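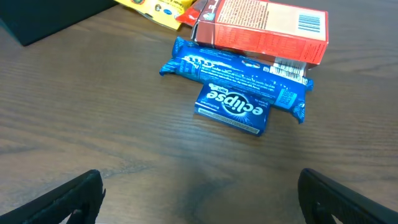
Midel Grasp Planner

Reading time: 4 min

Picking software for two-finger grippers with a wrist camera. Finds the items, sorts out what is lying on what, picks a grasp, plans the move, goes. Runs on the cell PC next to your arm controller. No cloud account.

Built for small packaged goods in a pile. Gum and mints, snack bars, little cartons, flat wrappers. The stuff that overlaps, slides around and has three kinds of print on it.

What it does

Segmentation first. Every frame from the wrist camera gets split into separate items, including ones partly under something else. A blue mint pack lying against a blue bar wrapper is two items, and Midel is tuned for that kind of pair. Same color, different material, edges touching.

Then stacking order. The planner builds a small graph of what rests on what and works from the top. If a carton overlaps a bar, the carton goes first, unless you tell it otherwise. You can tell it otherwise, see Pick Rules.

Then grasp. Each candidate gets a score from 0 to 1 for finger clearance, how much the surface will give, and distance to neighbors. Crimped wrapper ends score low by default. Flat boxes get a side grasp if there is room, otherwise the planner proposes a nudge to make room and looks again.

Then motion. Collision checking against the table plane, the cell model and anything the camera sees that isn't a target. Unknown dark or shiny objects are treated as obstacles untill you label them.

Item library

Ships with 1,119 item models, mostly candy, gum, snack and small grocery. New items: show the package to the camera from 16 angles and save. Doesn't need a CAD file. Printed text is used as a hint for orientation, so upside down packs are ok, and barcodes are marked as a region so the place step can turn them toward a scanner.

Torn flaps and half open boxes: supported since 2.4. The planner keeps the fingers off the open end. You can switch this off per item if your boxes all come in with tabs up.

Pick Rules

Plain text file, one rule per line. Order by type, by size, by zone, by distance. Reloads while the cell is running. Most users have five or six lines and never touch it again.

Tooling

- Live view with grasp candidates drawn over the wrist camera picture
- Replay, last 500 picks kept on disk with images and scores
- Why-not button: click an item, get the reason it was skipped
- Dry run mode, plans everything and moves nothing
- Python and C++ interfaces, same calls in both

Requirements

Six-axis or seven-axis arm with a position streaming interface. Parallel gripper, two fingers. Color camera on the wrist, depth is optional but you want it for see-through packaging. Linux PC, 16 GB memory, any recent graphics card. Finger shape goes in as a mesh, or choose one of the 11 presets. Please do measure your fingertips, worn pads throw off the clearance scores more than people expect.

Camera calibration is a guided routine with a printed target. Redo it after any bump to the wrist mount.

Known limits

Clear film with no print on it. Items cut by the edge of the view, it will move the camera back for a second look which costs time. Strong glare on polished or varnished tables, turn the light or set exposure by hand. Piles deeper than four layers work but the order graph gets slow.

Works with

Coltent cell controllers, plugin included. Robichaud grippers, presets included. Dadus conveyor tracking is in beta, ask us for the build. Anything else goes through the open interface.

Licensing

One license per arm. Updates for a year, after that the version you have keeps running. Trial is the full product with replay saving turned off. Version 2.5 is planned for November, free to anyone with a current license.

Comments

packline_ed
Does the nudge step work on a bare tabletop or do I need a bin wall to push against? Ours is just a table.

Midel support
Bare table is fine. Set nudge_max to something short so it doesn't chase items to the far side.

torquey
Running 2.4 with the Robichaud preset. Why-not button alone saved me an afternoon, all my skips were "clearance" and it was my finger mesh. Docs for the rules file are thin though, took me a while to find that zones are in millimeters.

Midel support
Fair, zones page is being rewritten.

gridlock7
any plans for suction

Contact: sales and support through the form | Copyright Midel | Back to top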